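Cleaning a fuzzy yellow plush and the plastic tubs it lives in, what order do you do it in?

Posted in Home & Cleaning, 124 views, 2 answers

Tundham_tubs
Hi all, long time reader, second time posting (the first was about grout and you were all very kind). I run the toy corner at our playgroup in Trarthorpe and every August I take the whole lot home to wash before the kids come back. Most of it is easy. What I never get right is the big yellow plush. It's the really fuzzy kind, almost like fur, and last year I washed it and it came out with the fibers stuck together in little points, and it stayed that way for months. The kids still loved it but it felt like petting a doormat!

My other problem is the bins. We keep everything in those see-through plastic tubs, an orange one and a pale green one, and they get a sticky haze that I can't shift with plain dish soap. I've been going at them with a sponge and a cloth and whatever is in my spray bottles, and they look great until they dry, then the haze is back.

So do I do the plush first, or the bins? And can I use the big orange tub to wash the plush in, or is that asking for trouble?

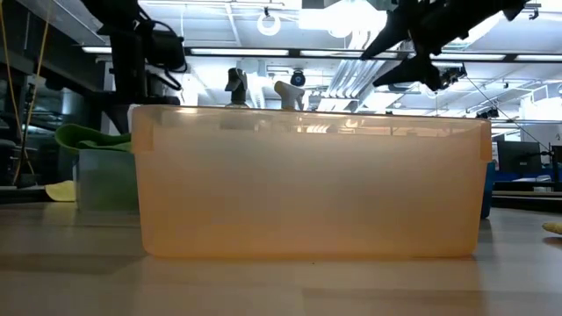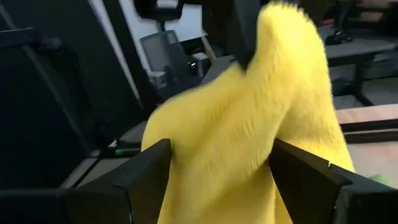

The orange tub and cleaning things first, then a close-up of the yellow fuzz

I don't have a top loader, only a little front loader with a mean spin, in case that matters. The tag on the plush came off ages ago so I have no idea what it's supposed to like.

Clustico
Bins first, definitely, and then yes, wash the plush in the orange one. I do mine exactly that way. The haze sounds like soap film to me. Try one part white vinegar to eight parts warm water, wipe it around, leave it for a few minutes and then rinse properly, like really rinse, corners too. Don't mix it with whatever is in the spray bottles, especially if there's bleach in there. And check that your sponge doesn't have a rough side because it'll scratch that frosted plastic and then the grime has somewhere to sit.

For the plush, cool water and a tiny squirt of baby shampoo. Push it down, let it soak, squeeze, repeat. Please don't wring it! I wrung out a bear once and his neck never recovered. When the water runs clear, roll him up in a bath towel and kneel on it. Then do another towel. The matted points you got last year were probably heat, so keep it away from the dryer and the radiator and brush it with a soft pet brush while it's still a bit damp, always the same direction. Brush again once it's dry.

It takes forever, by the way. A big one of mine needed nearly 72 hours by an open window and I was turning it every time I walked past. If it smells at all musty when you squeeze the thick part, it isn't done.

Also pick out a hidden spot and dab it with a wet white cloth before you start. Bright yellow can run.

dewulf
just put it in a pillowcase, cold wash, low spin. did 11 of them that way for my sister and only one went weird. no idea about the bins, mine are all cloudy and i gave up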